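Vukčević House – shared dining room and servery
End of year furniture and housekeeping check

Date: 23/12/2019
Checked by: Azra Kovačević
Area: dining room, servery counter, hallway as far as the coat hooks
Last check: spring, form on file
Ratings: OK / Attend / Remove from use

1. TABLES

1.1 Tops level, no rocking
OK. The table nearest the servery had a folded coaster under one leg. Coaster removed, foot wound down, table now sits flat.

1.2 Edge banding firmly fixed, nothing sharp or lifting
Attend. Red edging on the marble-pattern table is sound along the front and at the rounded corner. On the wall side it has come away for the length of a finger. It could catch a sleeve. Re-glue and clamp overnight. Do not use tape, it goes sticky and collects crumbs.

1.3 Surface free of cracks, chips and burns
OK. On the pink marble-pattern top the veins look like fine cracks in some lights and it has been reported as cracked before. I ran a fingernail across the whole top and felt nothing. Please do the same before putting it on the fault sheet.

1.4 Glare
Attend, low priority. The gloss top throws light back at anyone sitting on the window side. Two residents have asked about it. A plain cloth on bright mornings would do, as long as it does not hang low enough to be pulled.

1.5 Legs and fixings tight
OK. All bolts checked with the hex key kept in the servery drawer. One was loose by half a turn.

2. CHAIRS

2.1 Joints firm, no movement when leaned on
Remove from use: 2 chairs, both with a split at the back rail. Labelled and put in the store. They are not to come back out for the holiday lunch, even if we are short. Stacking chairs can be borrowed from the Grekilov room.

2.2 Floor glides in place
Attend. Several missing. A pack of 18 is on order from Prurkico and should be here before the end of December. Until then keep the bare-legged chairs on the mat.

2.3 Seats clean, no tears
OK. One seat has a pen mark that will not shift. Cosmetic only.

3. CUPS AND TABLEWARE

3.1 Plastic cups free of cracks, rough rims and clouding
OK. Rims checked by hand. The coloured see-through ones hide hairline cracks well, so hold each one up to the window and turn it slowly. Anything with a rough spot goes in the recycling, not back on the shelf.

3.2 No glass in the dining room
Attend. A drinking glass was found on the window sill. Plastic only on this side of the servery, visitors included.

3.3 Cups not left out after meals
Attend. This was on the spring form as well. A single cup left standing on a table gets knocked, and if there is anything in it the floor is slippery before anyone sees. Last person out takes them to the servery.

4. FLOOR AND WALKWAYS

4.1 Clear path from door to servery, wide enough for a walking frame
OK once the plant stand was moved. It should stay where it is now, beside the radiator.

4.2 Mats flat, no curled corners
OK.

4.3 Spill kit stocked
Attend. Paper towel almost gone. Wet floor sign present but it has lost its hinge pin and will not stand. New sign needed.

4.4 Cords and leads
OK. Kettle lead is short and stays on the counter. Extension lead for the tree lights runs behind the skirting guard – leave it there, and switch off at the wall at night.

5. CLEANING OF SURFACES

5.1 Correct product in use
OK. Testness spray, mild, at the dilution on the wall card.

5.2 Product bottles labelled and put away
Attend. One unlabelled spray bottle under the sink. Emptied and thrown out. Do not decant without a label.

5.3 No residue on table tops
Attend. The gloss tops smear if the cloth is too wet. Wring it out, wipe, then go over with a dry one. Scouring pads will dull the finish and are not to be used on any table.

ACTIONS
Re-glue edging, wall side – maintenance, before the lunch
Fit glides when they arrive – maintenance
Wet floor sign and paper towel – office to order
Reminder about cups and glasses – noticeboard

Recheck of sections 1 and 3 in the new year. Comments can be added under the form. 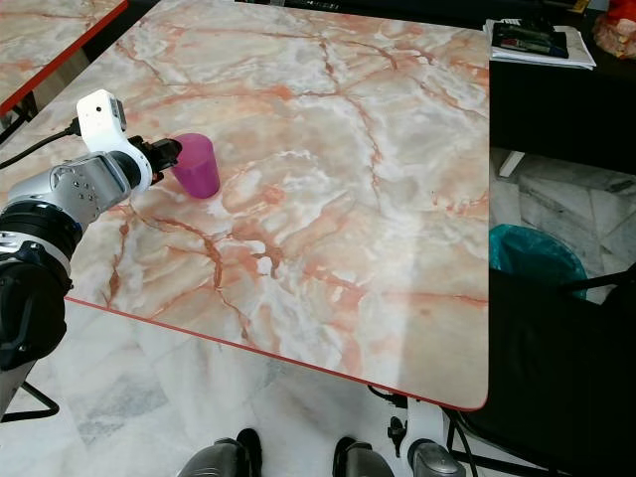 Goran: Edging is glued and clamped as of this afternoon, so please keep that side clear until breakfast. On 3.3, could we have a tray by the door? People would use it, I think. The servery hatch is often shut by the time the slow eaters are done and there is nowhere to put a cup down except back on the table.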